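# How Long Is "Five Minutes"? Waiting Times and Spoken Estimates in Furkside

## 3. What we did

Our project began with a bus that was five minutes away for most of an evening in January. We wanted to know how far people's spoken estimates drift from the clock, and whether they drift more when the speaker is the one keeping somebody waiting. (Section 2 covers earlier reading. It is short. So was the reading.)

We collected 1061 spoken estimates from 70 participants. Each person kept a paper diary for 2 weeks and wrote down every time they said or heard a phrase like "be right there," "one sec," or "almost done," plus how long the thing took. Diaries with fewer than five entries were dropped, which removed one member of our own group.

Estimates came in two kinds. "Outgoing" ones were made by the participant to somebody else. "Incoming" ones were made to the participant, usually by a parent, a roommate, or the Rumby food delivery app. We also ran a table session where people sat with no phone and no watch and told us when they thought five minutes had passed.

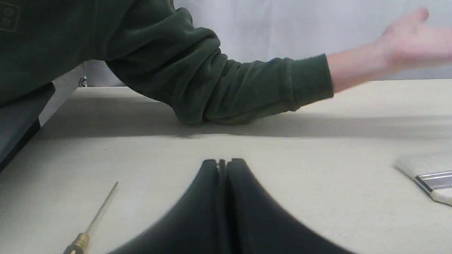 Mostafa Gaber objected that sitting at a table on purpose is a different thing from waiting, and that a person who knows they are being timed will start counting in their head. We agreed and asked people not to count. Several then reported that they had been counting how long they had managed not to count.

## 4. Results

Outgoing estimates were short nearly every time. "One sec" had a median of 40 seconds, so a second in Furkside is a generous unit. "Almost done" was the worst phrase in the set and the only one where a few entries were still open when the diaries came back.

Incoming estimates looked even worse, but we trust them less. People who are annoyed round up. One diary gives the same wait at the Onu laundromat three times, longer each time.

In the table session most people called five minutes too early.

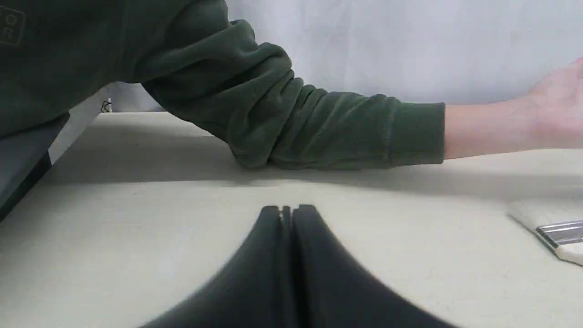 *Figure 2. Sleeve and tabletop, table session.*

## 5. Problems

We typed the diaries into Nanix, a free spreadsheet program that turned "1:30" into half past one in the afternoon until we caught it — over a hundred cells had to be fixed by hand. We had told our instructor this would be almost done by lunch.

The sample is mostly students, who may be late in their own special way. A second round should include people with jobs, and should settle beforehand whether "soon" counts as an estimate. We left it out after a long argument.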